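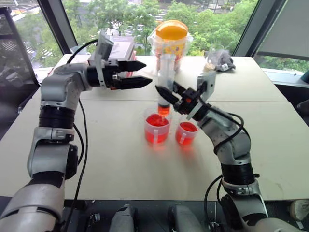 4.2 Who gets to vote

I went through the rules of 40 film and television prizes, and the jury lists were a mess – the Pallden awards alone had 148 voters with no listed trade. I sorted them by hand over November (never again!).

We use cookies to improve your visit. Accept | Manage

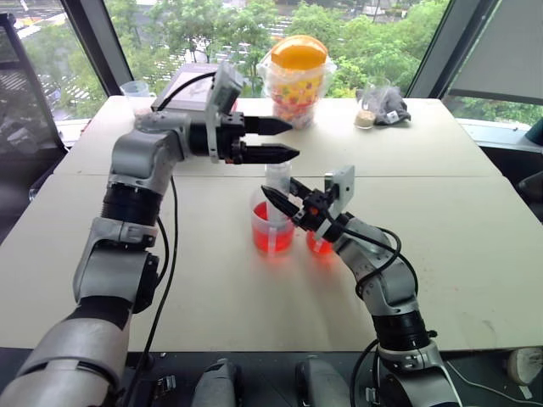 Figure 3. Work area, two arms.

Craft prizes puzzled me most. Ponton lets all 1638 members pick best editing, while Tretum leaves it to a panel of 20. With effects work you'd want voters who can judge how a shot was animated.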